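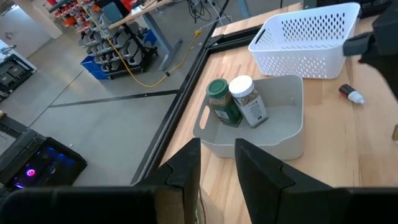
手首カメラから見た作業台。グレーのトレーにスパイス瓶が2本、右に赤いスポイトボトル。

双腕ロボットで瓶の片付けに挑戦しよう!(手首カメラ編)

Nishimuraロボット部の練習ページ、今月は「トレーの中の瓶をつかんで、奥の白いカゴに移す」課題です。積み木が持てるようになったら次はこれ! 丸い、ふたがある、隣とくっつく、と一気に難しくなりますが、そのぶん決まったときの気持ちよさは格別です。8月の校内大会「Keneck杯」でもほぼ同じ課題が出るので、初めての人もぜひ最後までやってみてください。

用意するもの
・双腕アームと操縦用のリーダーアーム
・浅いトレー(穴の持ち手があるもの)
・白いプラスチックのカゴ
・スパイス瓶2本(ふたの色が違うものを選ぶ)
・スポイトボトル1本
・記録ソフトUltell(部のPCに入っています)

瓶は中身入りのままで使います。空だと軽すぎて、指先が触れただけで倒れてしまうんです。ふたは始める前に必ず手で締め直すこと! 去年、台の上が一面オレガノになりました。いい香りでしたが、掃除に昼休みがまるごと消えました。

手順1 台の準備
トレーを台の中央あたりに置き、カゴはその奥へ。スポイトボトルはトレーの右に寝かせます。瓶はトレーの左奥の隅に寄せて立ててください。隅に寄せるとつかみにくそうに見えますが、壁が支えになってくれるので、最初の練習にはむしろおすすめです。

手順2 カメラの確認
Ultellを起動して、手首カメラの映像を開きます。見てほしいのは次の点です。
・左右の指先が両方とも映っているか
・トレー全体が指の向こうに見えているか
・ケーブルが指の間でつかむ邪魔をしないか
ケーブルが気になるときは、電源を切ってから面ファスナーで留め直しましょう。動かしながら直すのは絶対に禁止です。

手順3 近づく
ここがいちばん楽しいところ! 指を開いたまま、瓶の真上までゆっくり移動します。速度設定は22から始めてください(慣れた部員でも本番でこの値を使う人が多いです)。映像だけを見ていると奥行きを読み違えやすいので、ときどき台を直接見て、指先の高さを確かめます。
もう片方の腕はカゴのそばで待機。手前に残しておくと、持ち上げるときに腕同士がぶつかります。

手順4 つかむ
ねらうのはふたではなく、ラベルの高さです。ふたを挟むと瓶がくるっと回って、高い確率で落ちます。
瓶同士が寄りかかっているときは、寄りかかっている側から先に取ります。支えている側を先に抜くと、残ったほうがころん。指の片方を瓶の間に少しずつ差し込み、隙間ができてから閉じるのがコツです。
グリッパーの開度の値は、閉じる前が690。瓶に触れたら閉じる操作を止めて、4秒待ちます。この待ち時間、じれったいんですけど、抜かすと持ち上げた瞬間に滑るんですよね……。

手順5 カゴへ移す
まずまっすぐ上へ。トレーの壁を越えるまで横には動かさないでください。カゴの上まで来たら、底に着くくらいまで下げてから指を開きます。高いところで離すと瓶が跳ねます。

手順6 スポイトボトル
寝ているものは、指の向きをボトルに合わせて、胴の部分を挟みます。ノズルには触らないこと。待機していた腕に任せてもOKです。両腕で分担できると見た目もかっこいい!

うまくいかないとき
・瓶が倒れた:つかみ直そうとせず、アームを止めて手で立て直す。
・トレーごと動く:下に滑り止めシートを敷く。
・映像が遅れる:Ultellを再起動。それでもだめならSerkineの通信ボックスの電源を入れ直す。
・指先が滑る:ゴムの粉や油がついていることが多いので、乾いた布で拭く。

続けて5回成功したら、瓶の左右を入れ替えてもう一度やってみてください。並びが変わるだけで手の動きがまるで違って、またおもしろいですよ。記録は共有フォルダの「瓶」に保存。木曜日の活動でみんなの動きを見比べるので、失敗した回も消さずに残しておいてください!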